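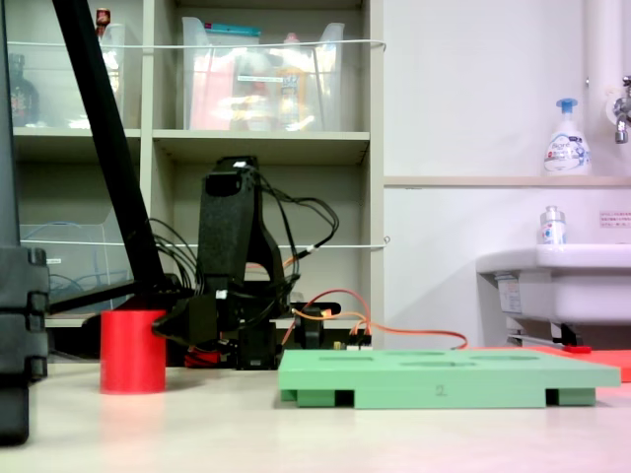
The woman who runs the refill shop in Bevstead would like me to know, before I have sat down, that she is not trying to save the world. I am relieved. I have read the leaflet by the till, and the leaflet does seem to think so.

The shop sells dry goods by weight, along with washing-up liquid, shampoo and a cooking oil from a supplier called Wasine. You bring your own jars. It opened in April and she says it has 461 regular customers, a figure that comes from her loyalty scheme. I ask what makes someone regular. "They've been in more than once," she says. I suggest that this is a generous reading of the word. She shrugs. "It's a small town."

I came because my neighbours keep telling me the shop is cheaper than the supermarket, and I didn't believe them. So we go through it. Her porridge oats are cheaper, by a little. Her rice isn't. The red lentils are level if you buy the big bag elsewhere, and the washing-up liquid is a good deal dearer. "But it lasts longer," she says. How does she know? "People tell me." Has she tested it? There is a pause. "I use it at home."

She is better on waste, or at any rate more careful. The leaflet claims the shop has kept 1,000 plastic bottles out of the bin. I ask where that came from, and she gets out a notebook and shows me: litres of liquid sold, divided by the size of an ordinary bottle. It's a fair sum as far as it goes. It assumes every customer would otherwise have bought a new bottle and thrown it away, and it leaves out the drums the liquid arrives in.

"The drums go back," she says. All of them? "The Wasine ones do. The others, I've got 4 out the back waiting for someone to want them." She offers to show me and I take her word for it.

What about people who drive in from the villages with a boot full of jars? She laughs for the first time. "I've had one come 5 miles for cinnamon. I didn't ask what the petrol cost." She thinks most people combine it with the post office. I have no way of checking that and neither has she.

We talk longer than I'd planned about rent. The lease is up for renewal next year and she doesn't know what the landlord will want. Nuts and chocolate keep the place going, she admits, and neither is on the leaflet. "You can't run a shop on oats — I tried."

I bought some oats. The jar I'd brought was too small, so she put the rest in a paper bag and charged me for the bag.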